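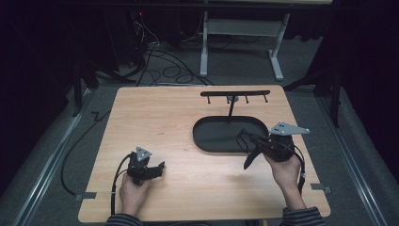

Light wooden tabletop with rounded corners, in use.

How to Care for and Refinish a Wooden Work Table

Issued by Perstead Facilities Services. Revised Jul 10, 2018.

This guide applies to all wooden tables in shared rooms at the Perstead and Drustton buildings. Staff may carry out the routine cleaning and spot repair described in the first two sections. Full refinishing requires the approval of the site manager, and the table must be taken out of service until the finish has cured.

Routine Cleaning

Remove all items from the table. Wipe the surface with a soft, dry cloth, following the direction of the grain. For marks that remain, mix a few drops of mild dish soap into a bowl of warm water, wring the cloth out well, and wipe again. Dry the surface at once with a second cloth.

Do not use scouring pads, bleach, ammonia or any product that contains silicone. Silicone residue enters the wood through small scratches and will prevent a later coat of finish from bonding. Furniture sprays sold for household use often contain it, and the label does not always say so.

Spot Repair

Pale rings left by cups are usually in the finish and can often be removed without sanding. Place a clean cotton cloth over the ring and press with an iron on its lowest dry setting, lifting every few seconds. Stop when the ring has faded. If it has not changed after several passes, leave the table for a day and try once more.

Dark rings have reached the wood. They call for sanding and should be reported on the maintenance form.

Dents may be raised with steam if the wood fibers are not broken. Lay a damp cloth over the dent and touch it with the tip of a warm iron. The area must be left to dry overnight before any finish is applied.

Preparing to Refinish

Confirm first whether the top is solid wood or veneer. Look at the underside and at the edges. If the grain on the face continues over the edge and down the side, the top is probably solid. If there is a thin line between face and edge, treat the table as veneer and do not use a power sander on it.

Cover the floor. Carpet must be protected with a canvas cloth placed over plastic sheeting, as canvas alone will let liquid finish through. Open the windows or run the room exhaust for the whole of the work. A dust mask and safety glasses are required during sanding.

Sanding

Begin with 120 grit paper on a flat block, then move to 180 and finish with 220. Sand with the grain at all times. Keep even pressure and do not linger near the corners, where it is easy to round over the edge. Vacuum the top between grits and wipe it with a cloth dampened with mineral spirits. Scratches that were hard to see when dry will show up at this stage.

Where the grain is wavy, follow its general direction along the length of the board. It is not necessary to trace each curve.

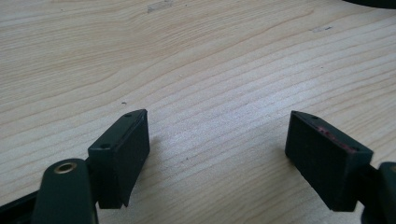 Kumaresan Bangera wrote to ask whether the final grit could be skipped on tables that will receive an oil finish, as his own test boards at Drustton had taken oil well at 180. He added that the 220 pass had left one board looking blotchy.

The 220 pass may be omitted for oil finishes only. It remains required for varnish.

Applying the Finish

Stir the finish slowly. Do not shake the can. The approved products are Dekari 618, an oil, and Iyer 704, a water-based varnish. The two must not be used on the same table.

For oil, flood the surface with a lint-free cloth, wait 15 minutes, and wipe off all that has not soaked in. Repeat the next day. Spread used cloths flat outdoors to dry, away from anything that can burn, or place them in the covered metal can filled with water. Cloths soaked in oil can catch fire if they are left in a pile.

For varnish, brush on a thin coat, let it dry as directed on the can, and sand lightly by hand with 320 paper. Apply 4 coats in total. The last coat is not sanded.

Return to Service

An oiled table may be used lightly after three days. A varnished table should stand for a full week. Record the date, the product and the room number on the maintenance form. Tables refinished under this guide are inspected each October.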